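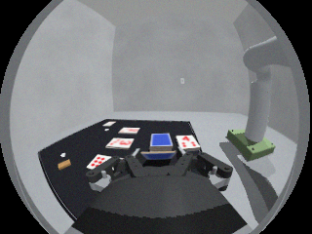
Questions about the card-dealing fault
Posted Wednesday by the Onlow simulation desk

We've had a good many messages since the dealing task was pulled from the Tullier set, and it seemed kinder to answer them in one place than to keep sending everyone the same three paragraphs. If yours isn't covered, please write again. We do read them all, even when we're slow.

What went wrong?

The gripper was closing too far. It's supposed to come down on the deck, take the top card and stop at a set finger gap. After the December update to Clumex, our grasp controller, that gap was read in the wrong units, so the fingers went on squeezing long after they should have held still. Sometimes the card shot out sideways, and sometimes two or three came up together and the run carried on as if all was well - that second kind is the one that worried us.

How many runs were affected?

Out of 3,266 runs made with the update, 941 had a bad grasp of one kind or another. In 505 of those the gripper lifted more than one card. The rest were slips and drops.

Was anyone or anything hurt?

No, and we're glad to say so plainly. The dealing task has only ever been run in simulation. We did ask the Baptiste lab, who use the same controller on a real arm, to stop until they had the corrected file, and they were very gracious about losing an afternoon to it.

Why didn't the checks catch it?

Our check looked at whether a card had left the deck and landed within the table edges. It never asked how many cards had left. A double card passes that test quite happily, and we should have thought of it when we wrote the thing.

I trained on the old runs. Do I have to start over?

Probably not from scratch, though we know that's cold comfort. Remove the flagged runs using the list in the download folder, then retrain the grasp stage. The arm motion up to first contact is fine and can stay as it is.

Is the task back?

Yes, with the gap fixed and a card count added after every lift. We ran it 1,082 times before putting it back up and had no doubles. There were a few plain drops, which we've left in and labeled.

How do I tell which version I have?

Open the settings file and look for a line called finger gap. If there's no unit written after the number, you have the old one.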